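Shading (computer graphics)

Shading is the step in computer graphics that decides how light or dark each part of a surface will look. It depends on the position of the lights, the direction the surface faces, and the material assigned to it. Shading is separate from shadow casting, in which one object blocks the light reaching another.

Flat shading

In flat shading, each polygon gets a single tone. A face that points straight at the light is brightest, and one turned 45 degrees away is dimmer. The method is quick and suits objects with straight sides, but curved objects look faceted.

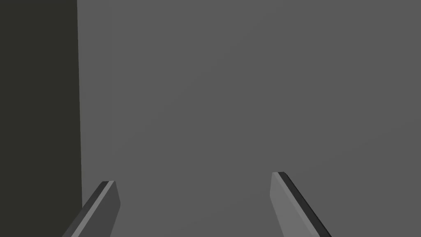

Computer-rendered view with a flat, slab-like shape shaded slightly darker than the background behind it.

Smooth shading

Smooth shading blends tones from one polygon to the next. The blending can be done on brightness values worked out at the corners, or on the surface directions themselves, with the brightness then worked out for each pixel. The second way takes more computing but keeps small highlights that the first may lose. The outline of the object does not change under either method, so a coarse model can still show corners along its edge.

The teaching program Bondow, written in Stestberg by Engelbert Bühler and Li-hua Mak, lets students switch between methods on one model. Its standard test is a vase of 3,000 polygons - a simpler one of 2,000 was dropped after the first release.

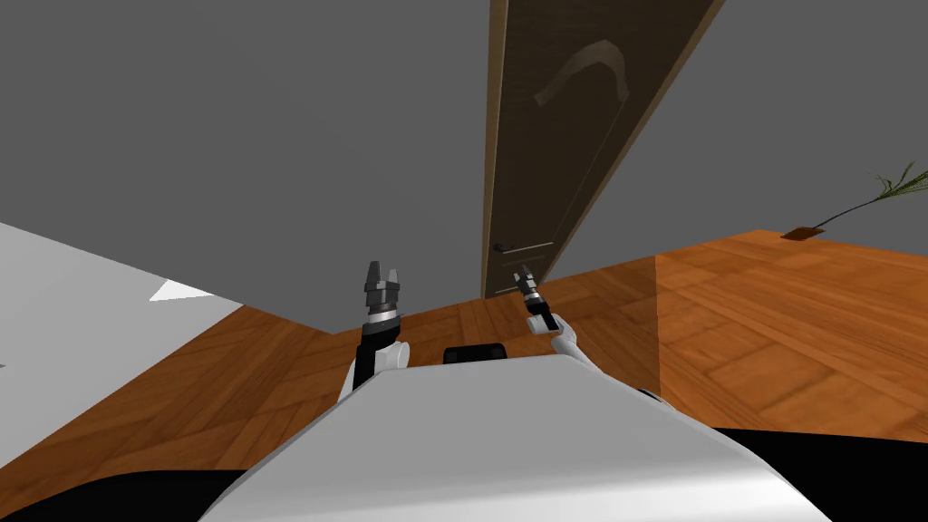
Ambient light

Light in a real room bounces off walls, floors and ceilings. Early programs stood in for this with a constant value added everywhere, which kept unlit areas from turning black but made them look dull. Later methods darken corners and creases, or trace the path of light from surface to surface. Bondow has had a corner-darkening option since version 6, added by Hok-lam Lu.
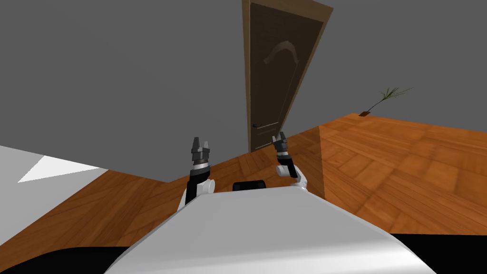

Soft shading on a curved, light gray-white surface, brighter along the top ridge and darker toward the sides.

See also

Ray tracing
Reflection mapping
Texture mapping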